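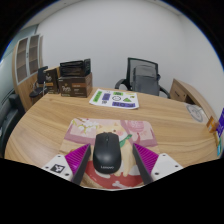
Nevwood Library Opens Its Parish Records to Home Readers

February 1, 2020

Anyone with a computer and a free evening can now read the old Nevwood parish books from home, and what a treat they are! The library put the first batch online this morning: 3,000 pages of baptisms, weddings, burials, vestry notes and a surprising amount of grumbling about the state of the church roof.

Until now you had to book a seat in the reading room, wait for the books to come up from the basement, and leave when the building closed at five. That was fine if you lived down the street. It was much harder for the many families whose grandparents left Nevwood for Bremport when the mill shut, and harder still for the people who write in from overseas looking for a great-aunt with a half-remembered name.

Erzsébet Bozsik, who runs the local history room, has been pushing for this for years. She learned to read the older handwriting from a box of practice sheets she found in a cupboard, and she now reads it faster than most of us read a grocery list.

"I wanted people to be able to sit down in their slippers and find their own family," she said at the launch. "You type a surname, you click, and there's the page, ink blots and all. I still get goosebumps."

The search page is wonderfully simple. You can look by surname, by year or by village, and the results come up as a plain list with a small picture of each page beside it. Click once and the page fills the screen. Scroll and you can zoom in close enough to see where the clerk's pen ran dry. There is a box at the side where the handwriting has been typed out, although so far only 30 of the books have had this done all the way through. The rest have names and dates only, with full text to follow.

And the things people are already finding! One entry lists the entire Kordestani family arriving on the same winter afternoon, with a note that they were given "soup, straw and the use of the schoolhouse." Another, from the Skokau chapel books, records a wedding that had to be held twice – the first time the clerk forgot to write down the bride. A burial page from a hard spring has a recipe for plum dumplings squeezed into the margin, in a completely different hand. It is easy to see how a person might sit down to check one date and look up two hours later.

The Skokau books deserve a special mention. They were thought to be lost when the chapel was sold, and spent decades in a trunk under somebody's attic stairs. The family who found them brought them to the library wrapped in a tablecloth. Damp had got into the covers but the pages inside are mostly clear, and they fill a gap that has annoyed family researchers in this valley for a very long time. If your people came from the farms on the Skokau side and your search always stopped dead at the same point, try again now.

Turning the books into something you can read on a screen was slow work. Each page was photographed flat, under soft lamps, with the heavier volumes resting on foam wedges so their spines would not crack. Names were then typed in by hand and checked by a second reader. Where the two readers disagreed, both versions went into the index, so if you are looking for Brenner you will also be shown the entries that might say Bremner. Spelling was a loose business in those days. One farmer appears under four different versions of his own name, and he seems to have signed all of them.

The library would love help with the readings. If you spot a mistake there is a button at the foot of every page marked "Suggest a reading," and you don't need an account to use it. Bozsik looks through the suggestions herself. She has already had a lovely note from a reader in Bremport who recognized her great-grandfather's signature from the inside of a Bible and was able to settle an argument over whether the squiggle in the middle was an L or a T. (It was an L.)

For anyone who would like a hand getting started, the library is running beginner evenings in the main building. They are free, they last an hour, and there will be tea. The computers are all set up with the search page open, and you are welcome to bring your own laptop if you prefer. Bring any names and dates you have, even shaky ones, and do bring old photographs or letters if you don't mind sharing them. No experience is needed and nobody will rush you. Seats should be booked at the front desk or by phone.

There is also a short printed guide to the old handwriting, with the trickiest letters drawn out large. It covers the long S, the several different ways of making a capital K, and the Latin words that come up again and again in the earlier books. The library printed 100 copies for the launch and they were going quickly at lunchtime, but the same guide can be downloaded from the search page and looks very nice printed on ordinary paper.

The next batch goes up in April. It will bring in 47 school registers from Nevwood and the surrounding villages, and these should be great fun – the teachers wrote down everything, from measles to muddy boots to the day a goat got into the coat room. After that come the market books, with the names of stallholders and what they sold, and then a run of maps showing who farmed which field.

The original books remain in the history room and can still be seen by appointment. Bozsik is keen that people should come in and see them too. The paper has a feel and a smell that no screen can give you, and some of the bindings are beautiful, especially the green one with the brass clasp. But for a first look, or for a rainy night when you suddenly want to know who your grandmother's grandmother married, the online pages are open at any hour and cost nothing to use.

The search page can be reached from the "Local History" link on the library's home page.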